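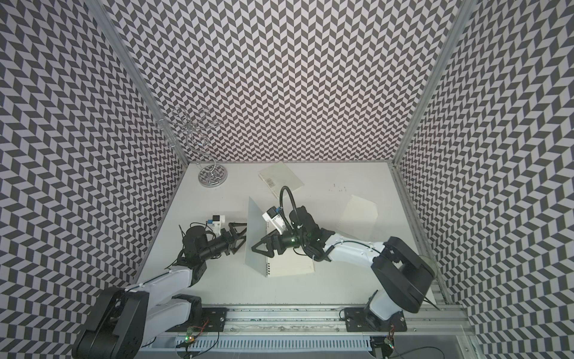 Comparing two gripper finger sets on a two-arm cell

The procedure applies to a pair of arms on a shared rail, each with a two-fingered gripper and a camera module at the wrist. The test objects are flat stationery: spiral notebooks and a translucent plastic sheet. Thin, flexible items separate finger designs faster than blocks do.

Before you start

Fit the Kamura fingers to the left arm and the Zanby fingers to the right. Home both arms. Check that the wrist cables have enough slack for a full turn of the last joint, and that the LED on each controller board is green. Warm up the arms for 16 minutes with the slow sweep routine. Skipping the warm-up shifted our zero enough to spoil the first series.

Step 1. Zero the grippers

Close each gripper on nothing and record the motor current at contact. Open to full stroke and close again. If the two readings differ by more than 5 percent, reseat the fingers and repeat.

Step 2. Set the closing force

Start at 400 on the force register for both sides. The register is unitless in the Catley driver, so do not compare it with values from other software. The upper limit for paper covers is 1,150. Past that, the Zanby tips leave a crease.

Step 3. Sheet hold

Stand the plastic sheet upright between the arms. Bring the left fingertips up to its face at low speed, then close on the near edge. Log slip from the wrist camera. Transparent material gives poor edges on a plain background; the chevron wall panels help, but check the mask by eye before trusting the number.

Step 4. Notebook press and slide

Lay a spiral notebook flat with the binding to the left. Lower the right gripper onto the cover with the fingers angled, press, and drag toward the rail. Note whether the cover moves alone or the whole book moves. Repeat with the second notebook at an angle.

Step 5. Swap and repeat

Exchange the finger sets and run steps 1 through 4 again. Without the swap, any difference between the arms is counted as a difference between the fingers. Rimantas Rebane's log template has a column for arm side; fill it in for every run.

Known problems

Left wrist camera drops out: reseat the connector at the elbow.
Slip reads zero on every run: the mask is tracking the wall pattern. Redraw the region by hand.
Force register resets to default: update the Catley driver to the June build.

Log template and register notes: Jin-sol Hyun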